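Gripper Comparison Cell – Pre-run Safety and Inspection Checklist
Jurerstead site, bench and simulation
Inspection date: Apr 17, 2022
Grippers under trial: Numeo (wide body), Pagano (narrow body)
Controller: Clellora
Result: Pass with comments. Hardware runs may go ahead once item 2.4 is closed.

Mark each item OK, NOT OK or N/A. Anything marked NOT OK needs a comment. Comments on OK items are optional but please write them if the next person would want to know.

1. Area and access

1.1 Floor clear inside the taped line
OK

1.2 Emergency stop within reach of the operator's chair
OK
Comment: Moved to the left side of the desk since the October check. It used to be behind the monitor and you had to lean over the keyboard to hit it. Please leave it where it is.

1.3 Emergency stop tested with arm moving at reduced speed
OK
Comment: Tested once with each gripper fitted. The arm stopped and held both times. The Pagano stayed closed on the test block. The Numeo also stayed closed, but made a click on reset. See 3.5.

1.4 Second emergency stop at the door
OK

1.5 Gate switch stops motion when gate is opened
OK
Comment: Latch is stiff. It works but needs a firm push, and it can look shut when it isn't. The controller does report it correctly as open.

1.6 Warning light visible from the hallway
OK

2. Arm and mounting

2.1 Base bolts tight, paint marks lined up
OK

2.2 Joint caps in place and undamaged
OK

2.3 No unusual noise through full range at low speed
OK
Comment: Slight hum at the elbow near full extension. Same as last time, no worse.

2.4 Cable tie-downs along the upper link
NOT OK
Comment: One tie has gone brittle and the gripper cable can sag toward the wrist when the arm folds back on itself. Replace before any hardware run. Don't use tape. The last lot of tape left glue on the housing and it took most of an afternoon to get it off.

2.5 Speed limit set in the Clellora and locked
OK
Comment: Limit is 600 mm per second for the comparison. Both grippers have to be run at the same limit or the results can't be put side by side.

2.6 Payload setting changed to match the gripper fitted
OK
Comment: This is the one people miss. The Clellora keeps the old payload after a gripper swap and gives no warning. With the Numeo fitted and the Pagano payload loaded, the arm sinks a bit when the brakes come off. Keep hands clear of the space under the gripper at power-up, whichever one is on.

3. Grippers

3.1 Mounting screws torqued and marked
OK, both

3.2 Finger pads clean and not peeling
OK, Numeo
OK, Pagano
Comment: Pagano pads are wearing at the inner corner. Fine for now. Spare set is in the drawer marked Pads.

3.3 Fingers close square, no gap at the tips
OK, both
Comment: Checked by closing on a strip of paper and pulling. The paper held at the tips and at the root on both grippers.

3.4 Grip force at the lowest setting checked before the higher ones
OK

3.5 Reset behaviour after a stop
OK, Pagano
OK with comment, Numeo
Comment: The Numeo clicks on reset and the fingers open by a small amount before they hold again. A light object could drop. Until the supplier answers, support the object from the side with the wooden paddle before resetting. No fingers under the gripper.

3.6 Body clearance to nearby objects
OK, Pagano
OK with comment, Numeo
Comment: The Numeo body is wide compared with the fingers, and the fingers are what everyone watches. On a crowded table it's the housing that hits first. When the two are compared on the same layout, record housing contact separately from finger contact. In the last round these were lumped together and the Numeo looked like it was missing its grasps, when a fair number of those were the housing touching a mug on the way down.

4. Cameras

4.1 Overhead camera bracket tight
OK

4.2 Wrist camera cable has slack at full wrist turn
OK
Comment: Only just. Don't add wrist rotations to the Numeo test without checking this again.

4.3 Camera position compared with the simulation
OK
Comment: Small offset in the overhead view, corrected in the settings file and noted in the log.

5. Test record

5.1 Same object list used for both grippers
OK

5.2 Same start pose used for both grippers
OK

5.3 Trial count and outcome written down at the end of each block
OK
Comment: Numeo picks in simulation so far: 89 per cent held to the drop-off point. Pagano is not finished, so there is no figure to set beside it yet. Please don't quote the Numeo number on its own in the weekly notes.

5.4 Failed trials kept, not deleted
OK
Comment: We found 7 failed trials missing from the October folder. They've been restored from backup. A failed trial is still a trial, even if the fault was the operator's.

5.5 Near misses written in the log
OK
Comment: One entry. The gate was opened during a simulated run and the operator thought the arm was also off. It was powered and holding. No motion, no contact. See 6.1.

6. Simulation before hardware

The simulated run has to be checked with the same care as the bench. A program that clips a mug on the screen will clip a mug on the table, and the table one breaks.

6.1 Hardware arm powered down or in hold with gate shut while simulation is running
OK
Comment: Check the mode line on the Clellora display, don't go by the sound. The arm is quiet in hold.

6.2 Simulation speed limit matches item 2.5
OK

6.3 Correct gripper model loaded
OK
Comment: Wide-body model loaded for this check. The collision shape for the housing is on. It was off in an earlier version of the file, so the gripper passed through things and nothing was flagged.

6.4 Approach path steps through without contact
OK with comment
Comment: Stepped through 3 times. No contact flagged. The tightest spot is on the way out toward the crates, where the housing has to clear the small cube before the wrist lifts. I'd raise the lift height a little before this goes near the bench. It costs some cycle time – fine by me.

6.5 Drop-off crate is empty at start
OK
Comment: Dark-grey crate, the near one. The yellow crate behind it has an item in it and is not the drop-off for this layout.

6.6 Table layout checked on screen before the run is released
OK with comment
Comment: Paused with the gripper low over the table and the small yellow-orange object at the fingers. The red plate is close to the gripper on one side and the black plate runs partly behind it on the other, so this is a fair test for the wide body. Orange bowl in front of the red plate, mugs farther back, both handles to the right. Run the Pagano on this exact layout and don't tidy it up first. If anything is shifted, save it under a new name and redo 6.4.

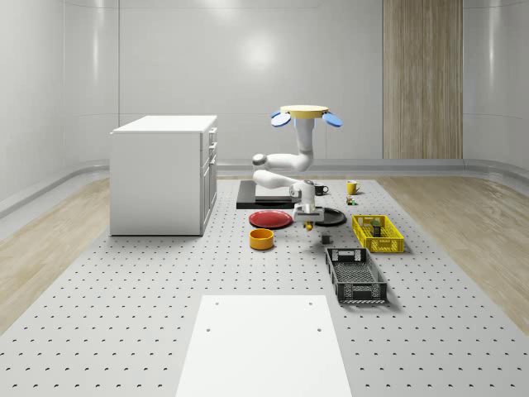

6.7 Layout file saved and locked before changing grippers
OK
Comment: Saved under the inspection date. Next check is due when the Pagano block is finished, or after any change to the arm, the controller settings or the finger pads.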